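Mes astuces d'atelier pour vivre avec un bras robot (et garder ses collègues)

Chez Nonau, on prépare des coffrets de jeux en bois, et depuis août le tri des pièces se fait avec un bras. On l'appelle Zultonico, du nom du projet, et c'est resté. J'étais la première à râler ! Je triais à la main depuis des années, j'avais mes petites habitudes, ma radio, mon tabouret. Bref, j'ai noté au fil des semaines ce qui nous a facilité la vie, et comme l'atelier de Kemberg s'équipe à son tour, je partage.

Choisir le bon récipient

On a commencé avec des bacs à bords droits et c'était pénible : la pièce se collait dans un angle et la pince n'arrivait plus à passer ses doigts. Prenez un bol large et peu profond, sans angle du tout. Les saladiers du placard de la cuisine font très bien l'affaire, on en a réquisitionné 3 (les amateurs de salade m'en veulent encore). Évitez l'inox poli, qui renvoie la lumière partout. Et un bol à la fois sous la pince, les autres attendent sur la desserte.

Pour les essais, une seule pièce au fond du bol suffit. Mettez-la un peu de travers, comme elle tomberait toute seule, sinon vous réglez la machine pour un monde bien rangé qui n'existe pas chez nous.
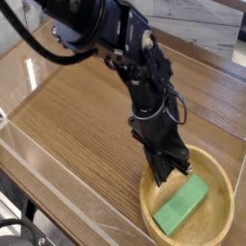
Les câbles, toujours les câbles

Un bras qui bouge a besoin de mou dans ses fils. J'avais tout serré avec des colliers le premier matin, très fière de moi – et il a fallu tout recouper avant midi. Maintenant je laisse de belles boucles et je fais faire au bras son plus grand mouvement, au ralenti, en regardant si ça tire ou si ça accroche. Un bout de velcro vaut mieux qu'un collier, ça se défait d'une main.

Nettoyer la table et l'acrylique

Pour le panneau transparent, de l'eau tiède, une goutte de liquide vaisselle et une microfibre propre. Jamais d'essuie-tout, jamais de produit à vitres à l'ammoniaque, ça finit par ternir. Bras à l'arrêt, évidemment ! Le plateau, je le passe au chiffon à peine humide en suivant le fil du bois.

Et nous là-dedans ?

C'est la question que Kemberg nous pose le plus. On trie moins, on contrôle plus : les éclats, les teintes ratées, les pièces fendues, ça reste pour nos yeux. Mes poignets me remercient. Par contre, surveiller fatigue autrement, la tête surtout, et il a fallu demander de vraies rotations. On change de poste toutes les 400 pièces, et tant pis si ça tombe au milieu d'une chanson. Je regrette un peu les papotages autour de la grande table, alors on a gardé un lot de 100 à faire à la main en fin de journée, toutes ensemble.

Dernier truc, gardez un cahier à côté du poste, avec un crayon attaché par une ficelle. On y écrit chaque blocage et l'heure. Le nôtre se remplit vite, et c'est lui qu'on ouvre quand Tefera vient faire l'entretien.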